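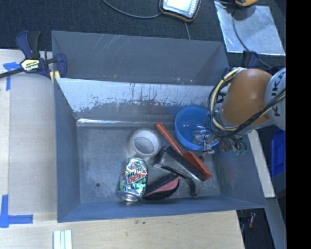
Chapter 3
Where Does It All Go? Storage, Sorting and the Small Business

When I took my first job out of school, at a garden supply shop called Zupan, I figured inventory meant counting stuff once a year and going home late. I was 19, I had a clipboard, and I thought I was doing great. Then my boss, Milovan Yordanov, asked me how many bags of potting soil we could sell before lunch without going to the back. I had no idea. He wasn't mad, but he did make me go find out, and I've been a little obsessed with back rooms ever since!

In Chapter 2 we looked at how a business decides what to buy. Now we get to the part that comes after the truck pulls away. Every item a company owns has to sit somewhere, and sitting costs money – rent, lights, insurance, and the hours people spend hunting for things. Accountants call this carrying cost, and you'll be using that term all the way through Chapter 6, so put it in your notes now.

I'll lean on one business a lot in this chapter. Grollell is a kitchenware store run by Damir Vlachou, and he let me dig through his records (thank you, Damir). In April he was paying for 50 shelves and selling from 16 of them. The rest held slow movers, returns, and a whole lot of salad spinners. He knew sales were fine. What he couldn't work out was why he never had any cash, and we'll trace that through his books in Section 3.2.

Before that, Section 3.1 goes over the basic vocabulary: stock on hand, safety stock, lead time, and reorder point. Some of it will sound like common sense, and some of it is. Please do the practice problems anyway – I skipped them when I was a student and paid for it on the final.

Key terms for this chapter
Carrying cost
Lead time
Reorder point
Safety stock
Stock on hand

Warm-up
Pick one closet, drawer or cabinet where you live. Without opening it, write down everything you think is inside. Then go look, and bring both lists to class.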